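Quoting for two hand gripper sets, is the yearly fee normal?
Last updated: January

benchrat_ola
We're a small shop doing household handling tasks (cups, drawers, fridge doors, that level of thing) and I have to put a number in the budget before the end of the month. Brerkarero quoted us for two pairs of their handheld grippers with the marker cubes, plus what they call a "site readiness" fee, billed yearly. The hardware I can live with. The fee is nearly as much as one pair. Is this a thing people pay now?

torque_or_bust
No. Or people do pay it, but I never have. Ask what you get if you cross it out. When I did that with a different vendor the answer was "the same boxes, without the kickoff call."

plainwasher
I'd want to know what the fee covers before telling you to strike it. With ours it included replacement finger pads and re-printed cubes, and we went through a lot of both. Pads wear faster than the sales sheet says. The sheet said 400 hours. We were swapping at 82.

torque_or_bust
82 hours on pads and you're defending them?

plainwasher
I'm saying the consumables are where the money goes. You can pay it up front or you can pay it in dribs and drabs with shipping on top. I've done both and I don't love either.

benchrat_ola
The quote says "readiness review, calibration support, annual refresh." No mention of pads. I asked what refresh means and got a PDF about the Tovberg platform, which we aren't buying.

skru_the_budget
Then it's a fee for a PDF. Get the pads in writing, with a part number and a unit price, and get them to hold that price for the second year. Also ask who pays if a cube mount cracks. Ours came from Skalletberg and the jaws were fine but the mounts were junk.

mm_and_inches
Slight disagreement with the general mood here. I don't think the grippers are your big line at all. The room is. Every plan I've seen has a fat row for hardware and then "misc" for everything else, and misc ends up winning. Power, cable runs, somewhere to put the stuff, cups, drinks to pour in the cups, somebody to mop. We budgeted 400 for props and cables for the whole first quarter and it was gone in around 50 sessions.

torque_or_bust
What on earth were you pouring?

mm_and_inches
Whatever was cheap and had a color to it. Clear cups with clear water are miserable to review later. That's a cost too, by the way, reviewer hours. Put it in.

skru_the_budget
Agree on cables. Measure the room and then buy longer than you measured. And covers for anything crossing a walkway.

benchrat_ola
I have zero for the room right now. My boss's position is that it's "just a room." I'm going to be asked to justify every line, so if anyone has something I can show him I'd take it.

mm_and_inches
From one of our drink tasks:

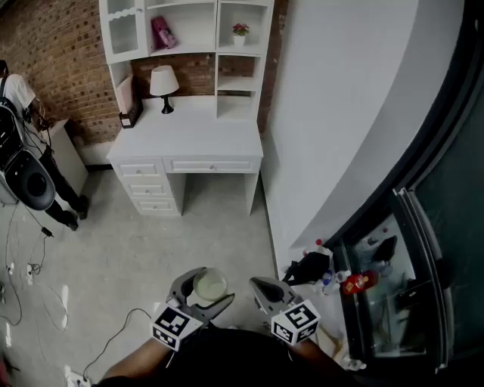 Cup in the left jaw, power strip and cables on the floor off to the left.

plainwasher
Okay, I take the point about the floor. I'd still put the pads first.

torque_or_bust
So would I, and I'd still refuse the fee. If Brerkarero can't say what a refresh is in one line of an email, don't give them a year of it.

benchrat_ola
Wrote back to them asking for a price with the fee removed and pads listed separately. Added rows for cables, covers, props and review time. The total went up, which I'm sure will be a popular meeting.

Comments (3)

gearlash: Went through this with Gil, the leasing outfit. Their rental looked cheap until the return inspection. Read the wear clause before you sign anything by the month.

halfcharged: Has anyone had a vendor admit the pad life number was wrong? Mine told me we were gripping too hard.

plainwasher: Same answer here. We were holding plastic cups.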